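Ticket: topónimos originales ausentes en el visor Narham
Abierto por: Trinidad Durán
Asignado a: Bautista Figueroa
2020-09-07

Al buscar Quezada, el panel muestra solo el nombre moderno. El campo «nombre original» sale vacío en casi 90 fichas.

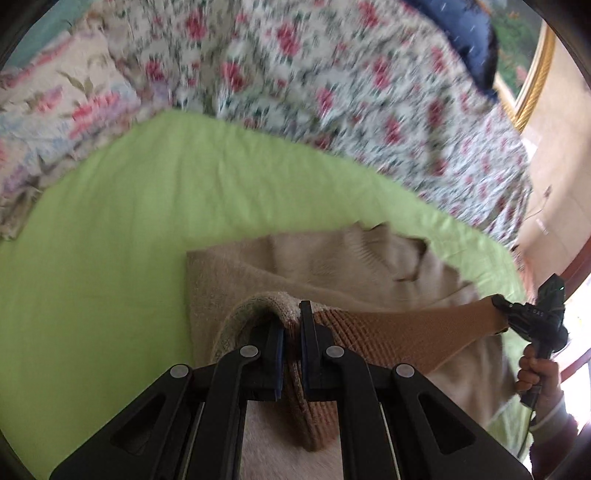 Suéter de punto sobre sábana verde claro

B. Figueroa: reproducido. La importación de febrero descarta las vocales con macrón — falla la codificación. 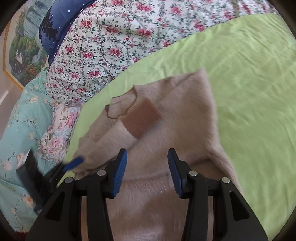
Suéter rosa beige extendido

Reimportado en UTF-8. Quedan 4 fichas sin nombre original; pasan a Constanza Durán.
Estado: pendiente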